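Benmoussa Reading Room: how the summer went
Progress report to the Fondov small grants desk
Aug 29, 2019

Dear all,

First of all, thank you for being so patient with us. I know this was meant to reach you sooner, but the summer ran away with us a little, and I wanted to have the tables properly under way before I sat down to write to you about them!

You will remember that the grant was for two things, the long reading tables and the shelving along the back wall. The tables came first. Stuvico had quoted us for new ones back in June, and very nice they looked in the brochure, but the price would have swallowed the lot, so we went with the plan in our application and are doing up the old ones ourselves (well, with a good deal of help from the Valtico workshop, who lent us their sanders and a great many dust sheets). 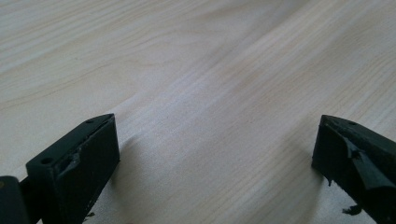 2 min read · 249 words in the short version

The pale wood has come up beautifully, I think. It is a light creamy colour with the grain running across it in long, gentle curves, darker and wavier in some places and so faint in others that you have to look for it. We did talk about a stain, and there were strong feelings on both sides, but in the end we kept to the natural colour and a finish that is nearly matt, with only a slight sheen to it. Our older readers had asked us to avoid anything glaring under the lamps, and I am glad we listened.

As for the money, we have spent almost 600 euros so far, mostly on sandpaper, finish and new feet for the wobbly table by the door. A further 50 went on felt pads. All the receipts are in the blue folder and I will send copies with the final report.

The shelving is behind, I am sorry to say. The back wall needs replastering first, and we are waiting for a date from the plasterer. May we carry that part of the grant over until the work can be done? I would be very grateful for a line from you either way.

With warm thanks from all of us,
Remo Pellegrini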